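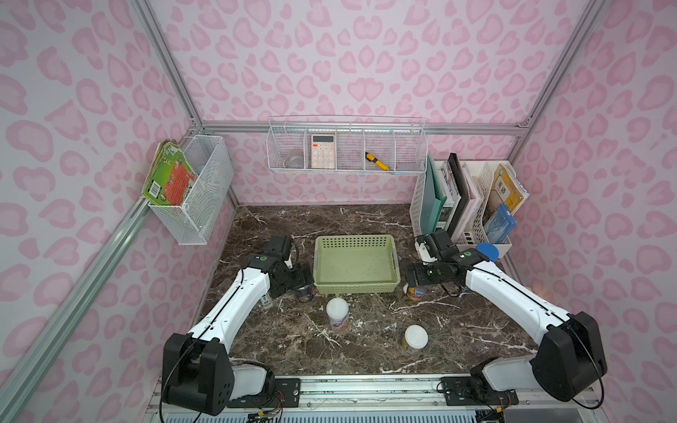 Written by the author of Korell Street Notes | April 19, 2020 | Filed under: Home

Since the shops in our street closed, I go to buy food only once in 11 days. Before, I went almost every evening, with one small bag, and I bought what I wanted to eat that same night. I did not plan anything. Now I must think like my grandmother, who lived far from the market and always knew what stood on her shelf.

The first big shopping was a disaster. I took too many cans of beans and forgot the oil. I also bought 2 large cabbages, and we are still eating the second one. My husband is polite about it, but he has started to ask what is for dinner in a very careful voice.

So I made a list on paper and hung it on the inside of the cupboard door. When I open the last package of something, I write it down at once. It is a simple method, and I am a little ashamed that I needed 37 years of life to begin with it.

What goes on the list first:

1. Things we eat every day, such as rice, onions and eggs. I buy for the full time plus one extra meal.
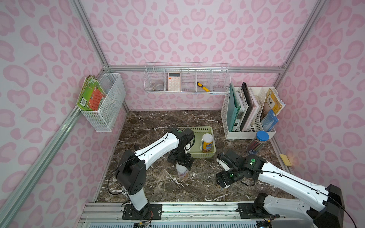
2. Things that make plain food taste good. For me it is the chili paste from Rojanasak, the small grocery behind the station. They now give the order through the window, and you must call before noon. One spoon of this paste can save even cabbage.

3. Something sweet. I did not write it on the first list, because I wanted to be serious. On day six I was looking for old raisins at the back of the drawer.

I still have not solved the question of bread. The bakery in Domton delivers, but only if you order 6 loaves, and our freezer is the size of a shoe box. I tried to bake, and the result was heavy and gray inside. Yeast is hard to find here, so I used less than the recipe says. Probably this was my mistake.
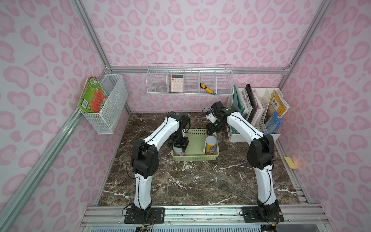
Niven wrote under my last post that a loaf should be sliced before freezing, with baking paper between the slices, and that half a loaf then fits flat on top of the peas. I had always frozen the bread whole and waited hours for it to become soft. I will try it with the next order, if my neighbor agrees to take the other loaves.

Recent posts
Soup from what is left
My balcony in October
Learning to sew a straight line
Why I stopped buying small bags of rice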